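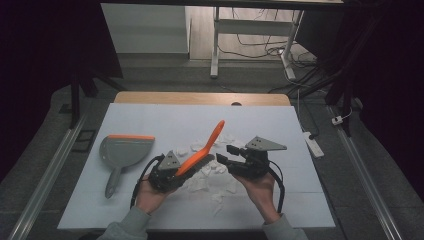
**Plirngate workshop, bench notes – August, 14:20**

Bench clearing, foam board surface. Paper scraps are to be gathered toward the center with the hand brush before the dustpan is moved in. The dustpan is kept to the left of the pile, rubber lip flat on the board.

Small folded pieces catch in the bristles – shake the brush out over the pan after every 4 strokes.

Scraps go in the paper bin, tag 393. Replacement boards have been requested from Mallbridge; the order is still open.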